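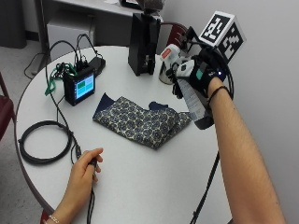
Nikau Te Moana wrote in first thing to say the Residential Parks Amendment Bill page was still showing clause 19 as it was introduced, when the amended print had been up on the parliament website since the night before, and could someone please fix it before the second reading debate, as people were quoting it at their MPs.

Fair enough too! Ticket opened, and I'll keep my notes in here as I go so that whoever's on next can pick it up without ringing me at dinner.

Ticket: Bill text out of date, compare view blank
Product: Danholm bill tracker, public site
Opened: May 12, 2022
Assigned: Ivan Kushnir
Priority: High (debate listed for this arvo)
Status: Resolved, one follow-up open

8.50 am
Confirmed what Nikau's seeing. The page header says "As amended", which is right, but the text underneath is the introduced version. Clause 19 still has the old 14-day notice for site rent increases. The compare view, where you should get the old wording struck through next to the new wording, just spins for a bit and then gives you a white box. Tried it in two browsers and on my phone, same thing.

Checked three other bills that were amended this sitting week and they're all fine. So it's this bill or something about this bill, and the whole site hasn't fallen over. Small mercies.

9.05 am
Purged the cache for the page. No change. I didn't really think it would do anything but you have to try it or someone asks you if you tried it.

9.20 am
Had a squiz at the import log. The overnight job did run, it did find the amended print, and then it skipped it with "duplicate, no action". That's the bit that's gone wrong. The importer decides whether a document is new by looking at the bill number, the print stage and the file name. The amended print has been published under exactly the same file name as the introduced print, and the stage field in the feed is empty, so as far as our importer's concerned it already had that one.

I've seen the empty stage field once before, back in September, on a liquor licensing bill, and that time it got filled in by lunch and the whole thing sorted itself out. Can't wait for lunch today.

9.35 am
Asked Svitlana Zinchenko whether we could just force the import. She said yes but don't overwrite the first print whatever you do, because then the compare view has nothing to compare with and we lose the history. Good thing I asked, as that's precisely what I was about to do. The force option overwrites by default (who chose that?? possibly me).

10.10 am
Downloaded both prints by hand and put them side by side. The amended one has 46 clauses. Our page is showing the old clause count in the sidebar as well, so if you're checking whether the fix has taken on your end, the sidebar is the quickest place to look.

Also worth noting for Nikau and anyone else following the bill itself: clause 19 isn't the only thing that moved. The definition of "park owner" has been tidied up, and the transitional bits at the back have been renumbered, so if you've got a submission or a letter that cites the old numbers, have another read before you send it. The clause 19 notice period goes to 30 days in the amended print. I'm only reading what's on the paper there, please don't ring me for legal advice, I do websites.

10.40 am
Set the stage field manually to "amended" on our side and ran the import with overwrite turned off. It went through! Text on the page is now correct, sidebar says 46, clause 19 has the new notice period. Compare view still blank though. Bugger.

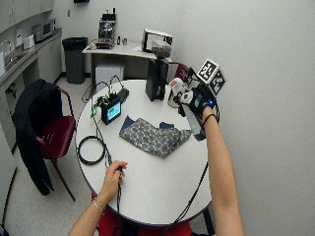 Reading time: 5 minutes

11.00 am
Compare view. The error in the browser console is a timeout from Telard, the service we use to work out the differences between two versions. It's a good service, it just doesn't like being handed two documents where the numbering has shifted halfway through. It tries to match old clause 31 with new clause 31, finds they're completely different, and then goes off comparing everything with everything.

11.25 am
Afiq Yusof suggested matching on clause headings first and numbers second. There's a setting for it, which I'd never noticed, tucked under "Advanced" in the Telard admin screen. Switched it on for this bill only and reran it. Took a while but finished. Compare view now loads, and the struck-through wording for clause 19 looks right to me. I checked the transitional provisions too and they're showing as moved, where before they'd have come up as deleted and reinserted. Much easier to follow.

11.40 am
New problem, of my own making. When the import went through, the alert system noticed a new print and emailed everyone who follows the bill. That's meant to happen. What isn't meant to happen is it going out a second time when I reran the comparison. Hryhorii Kushnir (no, we don't share a desk, or opinions on cricket) forwarded me his two copies with no message, just the two emails. Point taken.

There are 300 people following this bill so that's a fair few doubled-up emails. I've paused alerts for it until the debate's done. If you got two, the second one is identical to the first and you can bin it. Your alert settings haven't changed and you haven't been signed up for anything.

12.15 pm
Wrote back to Nikau to say have another look. Reply came through quickly: page is good, compare view is good, but the "print this page" version still has the old clause 19. Of course it does. The print version is built separately, once a night. Kicked it off by hand and it came through with the right wording. If you saved or printed a copy from us this morning, please grab a fresh one.

12.30 pm
Went back through every bill on the site for the same fault, meaning same file name, empty stage field, skipped as a duplicate. Found one other, a short bill on council by-elections, where the amended print changes a single date. Fixed it the same way, alerts off first this time. I do learn.

1.10 pm
Change for the importer, so we're not doing this by hand every sitting week: it'll now look at what's inside the file as well as the name, and if the contents differ it'll keep both versions and flag the new one for a human to check the stage. Svitlana's reviewed it and it's on the test site. I ran the whole back catalogue through it, nearly 1030 prints, and it didn't throw up any false alarms I could find.

1.45 pm
Test version's gone live. Alerts turned back on for the by-elections bill. Leaving them paused on the residential parks one until the House rises, then I'll switch them on again tonight from home.

Still open
The double email. The comparison job shouldn't be able to trigger an alert at all and I want to know why it can. Moved to its own ticket, assigned to Afiq, who's got a theory.

I've also emailed the people who publish the feed, politely, asking whether amended prints could go up with their own file name. No answer yet.

Nikau, thanks for the nudge, and for sending screenshots with the address bar in them. If anything looks crook during the debate just reply to this ticket and it'll come straight to me.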